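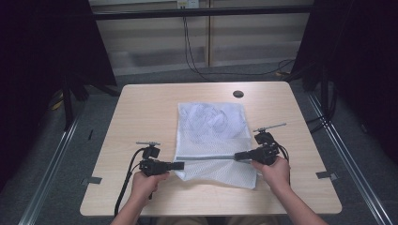

The sock drawer and other lost causes

Liudmyla Onyshchenko keeps 77 single socks in a hatbox under her bed, and she would like it known that she did not set out to collect them. They arrived the way in-laws do, one at a time and with no plans to leave. "I used to think the partners would turn up," she says. "Now I think I am running a home for them."

I went to see her because I had begun to suspect that laundry is the last household job on which no two adults agree. People who share a bank account and a toothpaste will not share a view on towels. Onyshchenko washes hers hot. Her husband believes this is how you ruin a towel. They have been married long enough that the towels in question have been replaced several times, which each of them takes as proof.

The experts are no calmer. Hanneke Desmet spent most of her working life at Smits, a laundry that did tablecloths for hotels, and she has opinions about fabric softener that I can't print in full. "It is candle wax with perfume," she says, and moves on to dryer sheets, which she likes less. At its busiest Smits put through 800 tablecloths between breakfast and closing, and Desmet still can't sit down in a restaurant without turning up a corner to look at the hem.

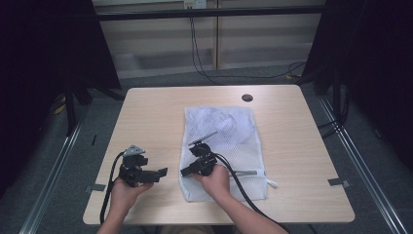 Folding is where the real quarrels start. Kobina Opoku, who teaches an evening class on household basics in a rented room above a hardware store, told me that students who arrive in pairs often leave by separate doors. The fitted sheet is to blame. He spends a whole session on it, and his advice begins with finding somewhere flat to do it. A plain table with rounded corners will do nicely, he says, as sharp ones snag the elastic. After that you tuck one corner into another and try to think about something pleasant. I tried it at home and made a thing the shape of a sleeping dog.

His most popular class is the one in October, when people bring out last winter's sweaters and discover what they did to them in spring. Opoku has seen a man's cardigan that would fit a teapot. He was kind about it. The owner asked whether it could be stretched back, and Opoku suggested he get a teapot.

There is one point on which everybody I spoke to agreed, and it is that delicate things ought to go in a net bag with the zipper closed. 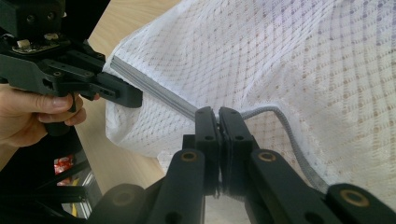
Hardly any of them do it. Desmet owns two such bags and uses one to store onions. Onyshchenko bought hers after a bra hook got into a tablecloth her grandmother had embroidered, and she used it faithfully until the memory faded. Opoku does use his, but he is paid to.

I asked Onyshchenko what would become of the hatbox. She has thought about giving the socks away, though she isn't sure who to, and her sister's idea of making puppets was turned down on grounds of taste. For now they stay. While we were talking she pulled out a green one with a darned heel, looked at it for a while — I thought she might be about to name it — and put it back near the top, where she could find it if she had to.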